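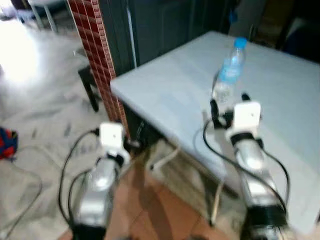
The right arm at the water bottle, 13th July.

Since May we have two arms at Tromel, and my work became different. Before, I was placing bottles on the table by hand, 220 in one shift. Now I mostly watch and write down the mistakes. My back is thankful, but the day feels longer. We are 7 colleagues and we talk more than before, often about what comes next. I asked for a course in maintenance and I wait for the answer.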